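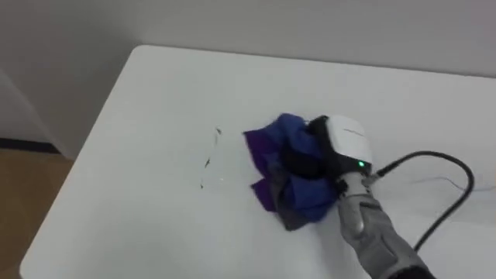 So how long should a small library keep a book that has stopped going out? Three years from the last loan, and then somebody has to pick it up and look at it before it goes anywhere.

I'll say that again near the end. If you only write one thing down today, write down the three years.

My name is Liliana Palumbo and I run the branch library in Tudedley. We have one floor, a children's corner and a back room with bad shelving. I'm going to talk about weeding, meaning taking books out of the collection. I'm not going to talk about buying, except for a minute on replacements.

(Slide 2. Wait for people at the back to sit down.)

When I started, the cookbooks were packed so tight you needed two hands to get one out. I pulled a list of everything in that section that hadn't been borrowed in three years. There were 91 titles on it. I took 59 off the shelf and kept the rest. The ones I kept were mostly local, or they were the only thing we had on a subject, like the book on canning fish.

Loans in that section went up the next month. I can't prove the weeding did it. We also turned some books face out, which we'd never had the space to do.

(If someone asks about the software: any system can make this list. Ours calls it a dusty shelf report. Yours may call it something else. Ask Pascal Cordier, he's in the second row and has set it up at three branches.)

What the list doesn't tell you. It doesn't know that a book is read inside the building and never checked out. Our bird guides look dead on paper. They get taken to the window and put back in the wrong place every day of the week. Put a slip in the front of anything you suspect and ask the desk to tick it when they reshelve. We did this for all of August and it saved the bird guides, the road atlas and a very ugly book about knots.

It also doesn't know condition. A book can be popular and have mold. Mold goes out the same day, in a closed bag, and you check its neighbors on both sides.
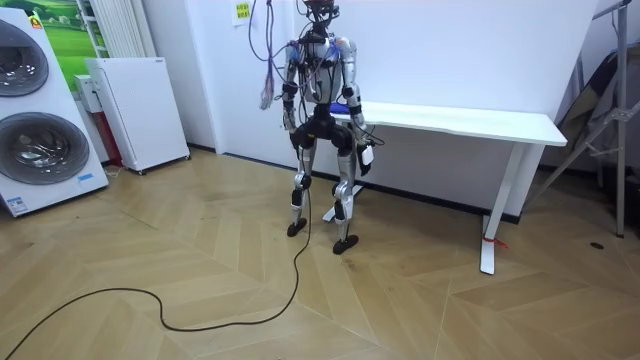 Next is where the books go once they're off the shelf, and this is the part that gets people upset. We had a letter in the paper. Somebody found a box of our old encyclopedias behind the building and took a photo of it. The encyclopedias were older than my staff, but it looked bad, and I should have had them taken away the same afternoon.

What we do now:

Stamp them withdrawn on the title page and cross out the barcode.
Offer them to Mazza and Bivier first. Those branches get two weeks to say.
Then the sale cart by the door.
Whatever is left goes to paper recycling, picked up from inside.

The sale cart made us 327 dollars last year. We spent 300 of it on replacement copies, mostly picture books that had been chewed. The rest is still in the drawer.

(Slide 5, the form. Hand out copies now, not earlier, or they read it while I'm talking.)

This is the form Nazanin Fallahi wrote for her branch and we've borrowed it with two changes. One page. Title, last loan date, reason, initials. There's a box for "gift, check donor." Use that box. I once withdrew a history of the Gusik mill without checking it, and the family who gave it to us came in to show it to a grandchild. We got it back off the sale cart – it was still there – but it was a long ten minutes.

On how often: one section a month. Start with travel, where the dates do the arguing for you. Leave fiction until you've done a few others. Leave local history until last, and don't do it alone.

Again, three years from the last loan, then pick it up and look at it.

(Questions. Stop by ten to, Adelmo Orlandini needs the room set up for the bookbinding session.)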